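Teaching by hand: how to record a demonstration worth keeping
Tuesday, September 6, 2022
By the Edell workshop desk

You have a task, a hand-held gripper and a policy that knows nothing. Before you squeeze anything, do the task bare-handed a few times and notice where your fingers hesitate. The robot will learn the hesitation too, and perform it with great conviction.

Start with the map. Our tracking software, Vulleck, wants a slow walk round the room before the first demonstration, with the marker board in view at the start and again at the end. Skip it and your gripper will spend the session, on paper, somewhere inside the wall.

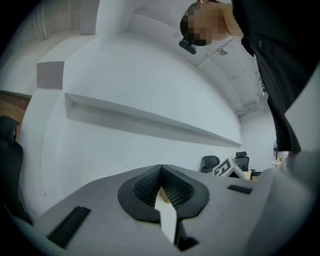

Mapping goes badly in plain rooms. Tracking feeds on corners and clutter, and a broad white wall under a white ceiling is thin soup. Stand the marker board out in the room, as it is there between the two mesh chairs, and tilt it so the pattern isn't edge-on when you come past. Then leave it alone. People tidy it, and I have been one of them.

Now record. Fifteen demonstrations is a fair first batch, though Rajput, our longest-running project, got by on 12 and has been smug since May. Close the fingers at the speed you'd like the arm to close them. Keep your wrist inside what the arm can reach, which rules out most of the flourishes.
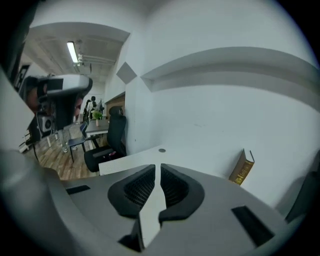

Two grippers are harder than one, and twice as good at catching each other on camera. Decide which hand leads and keep to it for the whole batch. Anything else on the work surface, such as that thick book upright against the wall, should stay put for the batch or be moved on purpose between takes. Half-moved is the worst of both.

Finally, play back every take in the Vornetti viewer. Bin those with a tracking jump, even the lovely ones.

Last updated: added note on leading hands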